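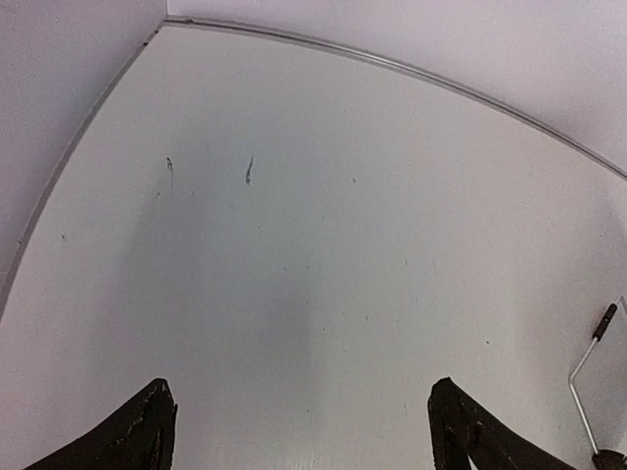 Araceli Valdovinos wrote in after the November post to say that a white work surface pushed into a corner is a mistake, that every mark will show on it, and that I would be back to a gray one within a year. She has used white tops in two kitchens and disliked both of them.

Print this post | E-mail this post

Reading time: 5 minutes

9 Dec 2021

She is right that marks show. There are a few on mine now: a short one shaped like a comma, and a longer slanted streak that could pass for a pen stroke. Whether that is a fault depends on what the surface is for. I use mine for sorting small hardware, cutting paper templates and writing up notes, and I would like to see dirt before I put paper down on it.

Some details for those who asked. The top is matte off-white and sits in the corner of the back room in Falville, with a wall on each of two sides. A thin silver-gray metal trim runs along both of those edges and turns through a rounded corner where they meet. The walls are pale, one a light lavender gray and the other closer to lilac white. They came out of the same can. The difference is the light, which reaches one wall and mostly misses the other.

The trim was the part I spent the most time on. My previous bench had a bead of caulk along the wall. It looked fine for the first year, then pulled away in short sections and collected sawdust in the gaps. Metal trim does not shrink. It has to be cut accurately, and it has to be bent or mitered at the corner. I mitered the first attempt and got a gap wide enough to take a fingernail. The second attempt used a rounded corner piece from Jivton, ordered separately, and that is the one still in place.

The corner is still the hardest part of the bench to clean. There is a tiny dark speck in the junction as I write. A cloth over a fingertip goes straight across the curve without reaching the bottom of it. A dry toothbrush does better. A cotton swab is better again but leaves fibers if the trim has any burr on it, and mine does, near the left side, where I stopped filing too early.

On the marks themselves. I keep a short list of methods taped inside the cabinet door, in the order I try them:

Dry microfiber cloth. Removes dust and most pencil.

Damp cloth with a drop of dish soap. Removes fingerprints, tea and glue stick.

White vinyl eraser. Removes shoe rubber, the gray lines left by aluminum rulers, and some scuffs.

Isopropyl alcohol on a paper towel. Removes ballpoint if it is caught the same day. After that it removes part of it and spreads the rest.

I do not use melamine sponges on a matte finish. I tested one on an offcut and it left a polished patch that was visible from the doorway at a low angle. The offcut is now the lid of a screw bin.

The other matter Araceli raised was glare. This is a fair complaint about glossy tops. On a matte one the problem runs the other way: the brightness spreads out, and a soft gray shadow falls wherever something blocks the light. Fine marks are harder to find inside the shadow and also hard to find where the surface is brightest. I check for them from two directions, once standing and once with my head close to the level of the top, and a flashlight laid flat helps with grit.

I considered a Kunden mat to cover the working area. It was 25 dollars and the right depth, but a mat has an edge, and small washers end up under edges. I have also been told to wax the surface. I have not found a matte finish that looks the same after wax, so I left it alone.

Cost, for the record. The top was an undamaged return and came to 354 dollars with delivery. The trim and the corner piece were extra, and I have lost the receipt for the corner. Fitting took me two afternoons, one of them spent on the miter I threw away.

What I would change: file the trim properly before fixing it, and put the lamp on the other side. A second lamp would also work, and I have a Morgan clamp light in the garage that needs a new switch. If the switch is a standard part I will fit it over the holidays and write up the difference.

Araceli, if you still have the name of the gray laminate you went back to, please send it. My brother is redoing his laundry room and has asked me twice.

Print this post | E-mail this post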